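Colton Petrenko
Rewrote the grasp-event labeler for Hovix this week. Short thread on what changed.

The old version thresholded jaw width. Fine for boxes. On cloth the width keeps drifting after contact, so one grasp came out as three or four events.

The new version looks at width velocity and needs 7 consecutive samples below threshold before it calls a grasp closed. Release is the same test with the sign flipped.

Towels are the case I tune on. A gathered fold between two ridged pads has no clean contact width.
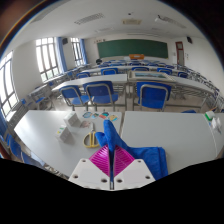
Solange Gill asks whether velocity alone can tell a held fold from jaws that closed on nothing. It can't. Empty closes get filtered afterward against the calibrated zero width, and thin fabric sits close to that. Open issue.

Reran it on 474 cloth episodes. Double-counted grasps are mostly gone. What remains is regrasps with a very short release, which the 7-sample window swallows.

Next: make the window depend on sample rate. It's hardcoded right now and will break on the Lotthorpe logs.

Config goes up Tuesday. Old labels stay under the v1 tag.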